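2023-11-20

**Used office computers get a second life in Melum**

The company Guser has opened a small workshop in Melum where old office computers are taken apart and prepared for new use. The workshop is in the former post building on Terkau Street and it started its regular work in April.

The computers come from offices in Melum and Godoy. Until now, most of them were sold as scrap when the offices bought new ones. Guser wants to handle 3,000 machines in the first two years, and it has made an agreement with four schools that will receive a part of them.
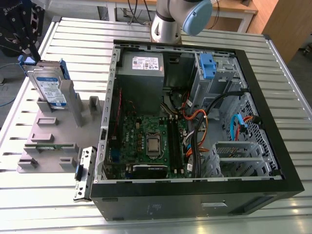
According to the company, the hard disk is the part that needs the most care, as it can still hold letters, salary lists and other private data. Every disk must leave its computer before the machine can be given to a new owner. Disks in good condition are erased and tested, and the others are destroyed. Memory, power supplies and drive caddies are kept as spare parts when they still work.

The cables also take much time. In many office models the space inside the case is narrow, and a connector which is pulled at a wrong angle can break easily.
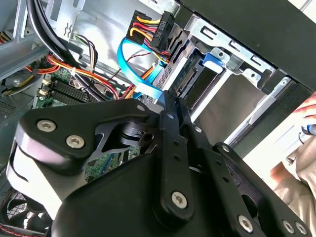 *Blue cable and power connectors beside the drive cage of an open desktop computer.*

The first three deliveries to schools are planned for the spring. Offices that want to give away computers can bring them to the workshop in the mornings. Monitors and printers are not accepted at the moment.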